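Console table

A console table is a long, narrow table made to stand against a wall. It is most often placed in a hallway, behind a sofa or under a mirror. The name comes from a French word for a bracket, and the earliest kinds had legs only at the front, with the back fixed to the wall.

Early console tables were heavy and richly carved, often with marble tops. By the 1800s plainer ones were being made for ordinary homes, usually with four legs so that they could be moved.

Depth is the main thing that sets the type apart -- a console is much shallower than a dining table, so that people can walk past it. The maker Barrientos sold a model 14 inches deep, and its 2000 catalog listed the same table in oak, ash and walnut. A later version by the designer Takumi Chiba, sold under the name Pondulari, had a single drawer and no lower shelf.
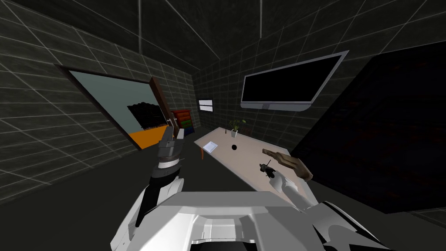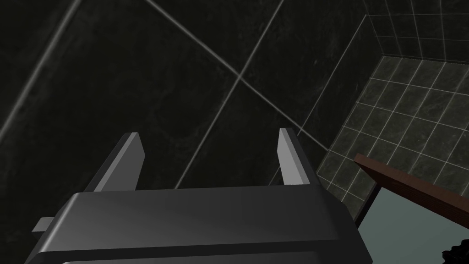

Related types include the pier table, made to fit the wall between two windows, and the sofa table, which in current American use means nearly the same thing as a console. Demilune tables have a half-round top and are often sold in pairs.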